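The Tray Problem

Small-parts storage is one of the least studied costs in a repair shop. Labor is logged, inventory is logged, and the minutes spent looking for a washer are absorbed into both.

Reiko Kuroda began measuring those minutes in November at Mingate, a repair shop for sewing machines and small motors. The shop stocks 2,000 part numbers, most of them under an inch long. For each job she recorded when a part was requested and when it reached the bench. The median retrieval took 40 seconds. The slowest tenth took more than 4 minutes, and nearly all of those involved parts kept in deep bins.

Depth is the main variable. In a deep bin, small parts settle by size, with the finest at the bottom, and the operator has to dig. In a shallow container the contents spread into a single layer and can be sorted by eye. The tradeoff is floor area: a shallow system holds less per square foot of shelf.
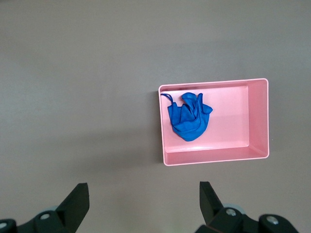
A shallow tray in pink plastic. Rounded corners are easier to wipe out than square ones.

Color coding gave weaker results. Mingate tested four colors, one per machine family, and retrieval times improved only for staff with less than a year on the job. Experienced workers went by shelf position and ignored the color. Kuroda kept the scheme for training purposes but dropped it from the reorder sheets.

Kohei Morikawa, who plans storage for the parts distributor Amaral, considers position the stronger tool. His layouts put the 19 most requested parts between elbow and shoulder height, whatever their category. Slow movers go low. Labels face the aisle and carry the part number first, then the description.

"People want to group things by what they are," Morikawa says. "I group them by how often somebody asks."

Both systems depend on recounts. Mingate checks its fast movers weekly and the remaining stock once a quarter. Trays with mixed contents are emptied, sorted and relabeled the same day.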